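Marking out the floor

December 2019

The carpet in the workroom is grey and speckled, low pile, and it hides everything except tape. I had put off marking it out for most of November. The carts had no fixed places, so each one was left wherever the last job ended, and getting anything through to the far side meant moving 2 of them first.

The method is simple. Decide the size of the square from the largest thing that has to stand in it, castors included, then add 100 mm each way. Castors swing when a cart changes direction and the wheel ends up outside the line of the leg. My first attempt ignored this and had to come up again.

I used yellow floor tape from Zedadow. Zallari sell a narrower one, but it lifted at the corners on carpet within a few days. Vacuum before laying. Press the tape down with the back of a spoon or a roller, working from the middle of each strip to the ends. Do not stretch it, as it shrinks back and pulls the corner open.
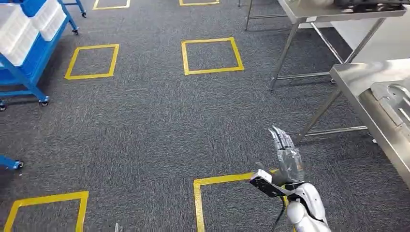
Spacing matters more than the size of the squares. I set the gaps from a single chalk line along one wall and measured everything off that line, never from the previous square. Errors otherwise add up, and by the fourth square the row is visibly out. The diagonal check is worth doing on each one: measure corner to corner both ways, and if the figures differ by more than 4 mm, lift one side and lay it again.

The carts themselves are the blue tubular sort. They roll well enough on carpet when lightly loaded. White plastic crates go on the upper level, stacked by size. I tried keeping the heavier crates up there too and the steering suffered, so those have moved down.

The steel furniture stays where it is and has no tape. It is a nuisance to shift and the marks would only collect fluff.

Part number for the tape, for my own reference, is 3097. One roll did not finish the job. The remaining lengths are on order, and the Plevo knife I used for trimming needs a new blade before I start again.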